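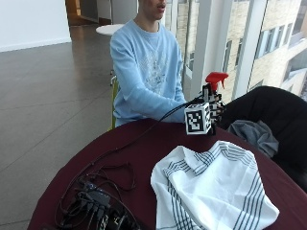 Guides > Hand Capture > Jultosik Hand Kit

Jultosik Hand Kit: your questions, answered

We've had the Jultosik kit on rental from Deltthorpe since October and the mail about it keeps coming, so it gets its own page now. Short version for people in a hurry: we love using it, the cables need some patience, and you should read the part about table coverings before your first session.

What do I get when I rent it?

The wearable part (finger straps, the sensors and the marker cube that rides on the back of the hand), the electronics it plugs into, a stand camera for the workspace view, and the cabling. The Sönmez hand-held gripper is a separate rental. If you want both ways of recording a task, by bare hand and by gripper, ask Deltthorpe to put them on the same order so they ship together and arrive with matching software.

Why would I want the hand kit and the gripper?

Because they teach different things! With the hand kit you pick up a spray bottle the way you always have, thumb wherever your thumb likes to go, and the fingers get recorded doing it. The gripper makes you work with a tool much closer to what the robot will have. We'd start with the hand kit if you're still figuring out what the task even is, then redo it with the gripper once you know the steps.

What kind of tasks work well?

Household stuff, and lots of it. Spraying, wiping, picking up towels and spreading them out, moving things from one side of a table to the other. Our own list is up to 13 tasks and most of them came from looking around the kitchen. Cloth is the hardest and easily the most fun. A towel never lands the same way, so even a simple pick-up gives you something new to look at on every take.

How long does setup take?

Our first try ate a whole morning, mostly because we did the straps before the cables. Do it the other way around:
- Lay out the electronics and plug everything in.
- Start the software and wait for all the sensors to report.
- Put on the straps, fingers first, then the back of the hand.
- Mount the cube last and show it to the stand camera from a few angles.

We're now recording before the coffee has cooled.

Is it comfortable?

More than I expected. The hand parts come to 209 grams on our scale, and after a few takes I stop thinking about them. Long sleeves are fine as long as the fabric stays off the sensors. If your fingertips start to tingle, the straps are too tight. Take them off, shake your hand out and start over.

Does the cable get in the way?

A bit, yes. It's the one thing I'd change. Leave plenty of slack and run it away from whatever you're handling, and it behaves. Reaching across your body is where it will tug. There's no wireless version that I know of, and I'd be first in line if there were.

What is the square pattern on the cube for?

The stand camera uses it to work out where your hand is and which way it's turned. The finger sensors only know about fingers. If the cube gets covered, you still have good finger data but the hand position has a gap in it. The software fills short gaps nicely. Long ones we throw away and record again.

Do I need special lighting?

Daylight is great – we record next to big windows whenever we can. Watch for hard sun straight on the cube, though, as a bright patch over the pattern can make tracking drop. The stand camera's exposure can be locked, and you should lock it before the first take of every batch.

Does the table covering matter?

More than you'd think. A plain dark cloth cuts glare and makes light objects easy to pick out. Thin coverings slide around when you wipe, so clip yours underneath or use something heavy. Changing the cloth halfway through a batch is fine if you write it down in the session notes. Variety is good for training, but mystery variety is a pain when you're sorting files later.

How different is the view from the Sönmez gripper?

Very! The camera sits right on the tool and the lens is a wide round fisheye, so things close up look swollen and window frames bend. Don't try to judge a take by how pretty it looks. Check that the thing you're handling stays in view and that your free hand isn't parked close to the lens. 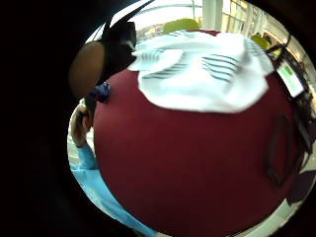
We ran our first batch with the straight-line correction switched on and regretted it, one reader wrote to us, adding that the corrected files had lost the outer part of the view and the whole batch had to be exported again. Keep the raw round footage, was the advice, and correct a copy if you need one.

We agree completely, and the raw setting is the default in the current software. Leave it alone and you're set.

How many takes should I plan for?

For one simple task, we aim for 500. That sounds wild until you see how quick a single pick-up is. Split it over several sessions and swap who wears the kit, as people's hands really do move differently. Our towel set stopped at 201 usable takes before we ran out of rental time, and it was already good enough for first experiments.

Can left-handers use it?

Yes, but say so when you order. The straps are shaped for one hand, and the left set ships from the Tistden depot, so allow extra days.

What if a part breaks?

Write to Deltthorpe and describe what happened. We wore out a finger strap and the replacement came with no fuss. Please don't glue the cube – if it shifts even a little, you have to run the calibration again.

Can I keep the recordings?

They're yours. The files save to your own computer and open without an account. I think that's the best thing about the whole kit.

Filed under: Robotics at Home, Rentals, FAQ
Shares 38 | Comments 6

Contact | Privacy | Back to top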